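Grey plastic hangers, the ones with two rails – keep or bin?

Posted by Kamarul Wibisono, Wed 22 January
Reading time: 3 minutes

kwibisono
I'm clearing out the stockroom at our shop in Lindton and have 57 light grey plastic hangers left over from the old fittings. They have two long parallel rails with a short crossbar joining them near the end, and the tip is wide and flat like a scoop. Knitwear sits well on them because the shoulder doesn't get a point in it. Trouble is they take up twice the rail space of a thin one. Would you keep them?

There's also a box of grey cable that came down with the old rail lights. I'd like that gone in the same trip.

Lorne Girard
Keep them. Wide ends are what you pay extra for now. I bought a pack from Plulla in November and they were thinner than what you're describing, and 2 of them had split at the neck before Christmas.

hemline_jo
Disagree with Lorne. Plastic goes brittle whatever the shape. If they came with the old fittings they are already old. I'd keep a few for jumpers and get rid of the rest.

Lorne Girard
Some plastic does. I have Fundix ones from my mother's shop that still bend a bit when you lean on them. Press on the crossbar and see if it creaks. Kamarul, can you put one up, and the cable as well?

kwibisono
Went through a few on the table this morning with paper down. Hanger and cable:

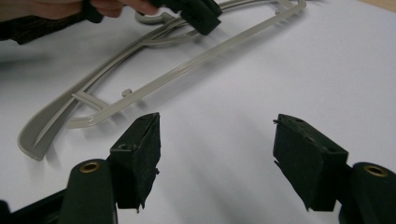
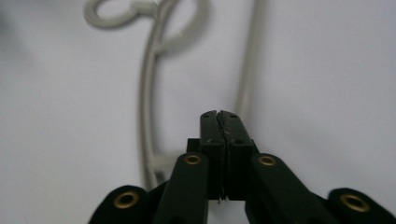
No creaking on the ones I've pressed so far. A couple have a rough seam along the inside which would catch on anything fine, so those can go. I was going to rub the rest down with a cloth and washing-up liquid.

pegs_and_rails
Washing-up liquid is fine. Don't use anything with bleach in it, mine went yellow. For the rough seams, a nail file does it in a minute or so each. No need to throw those out.

hemline_jo
A minute each is nearly an hour if he does the lot. For hangers.

pegs_and_rails
He said a couple.

hemline_jo
Fair enough, I misread it.

tidybarn
On the rail space – we had the same problem when we took over a unit with almost 2,000 hangers in it, all different. What worked was keeping wide ones on the display rail only and using thin ones out the back. You never need wide shoulders on stock that's going to be steamed anyway.

As for the cable, the tip will take it with small electricals. Ours does. Coil it and tape it or they moan at you.

Lorne Girard
I'd keep the cable too, but I keep everything.

kwibisono
Thanks all. I'm going with display rail only, and folding the heavy jumpers. Does anyone know if Kaewmanee still take hangers back at the trade counter? Their website only mentions rails and brackets.

tidybarn
They did last year, clean ones only. Ring first, they're shut Mondays.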